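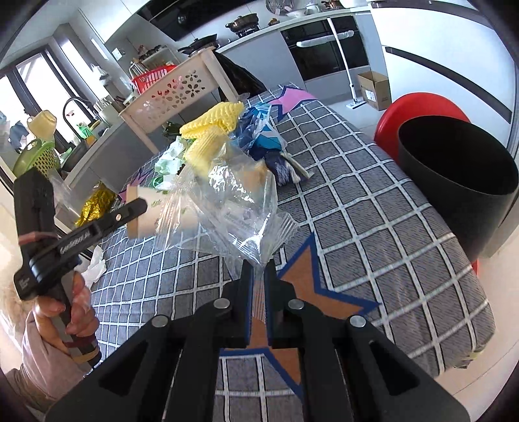
WOTLOW, 5/9/24

When the last bakery in Wotlow closed, people said the town will not notice. Umut Duman noticed. He had bought his bread there for years, and the next one is in Gurkden, two buses away.

So he began to bake at home, first for himself, then for the neighbours on his stair. Now there is a list on his door, and the loaves are paid by what each person can give. The flour comes from the mill at Buvden and costs him more than he likes to say.

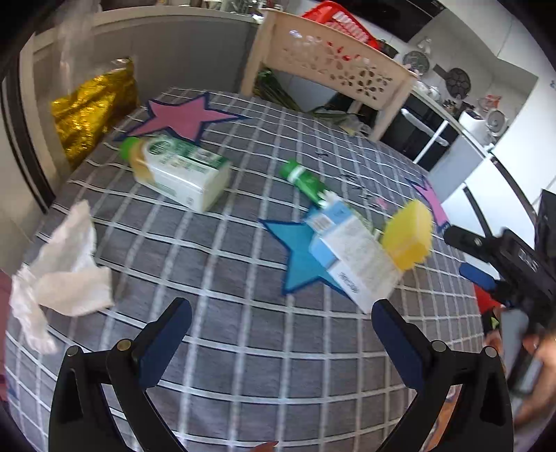 Stars on a checked cloth, Wotlow.

His rye is heavy and a little sour, and it keeps well until the end of the week. The white loaf is the one that children ask for. He does not want a shop. A shop has rent, he told me, and then you must bake what sells.
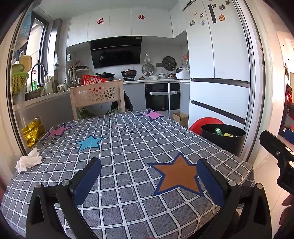 Pauline Nuttall would still prefer a real bakery, with a counter and a bell, and she said that one man with one oven cannot feed a town for ever.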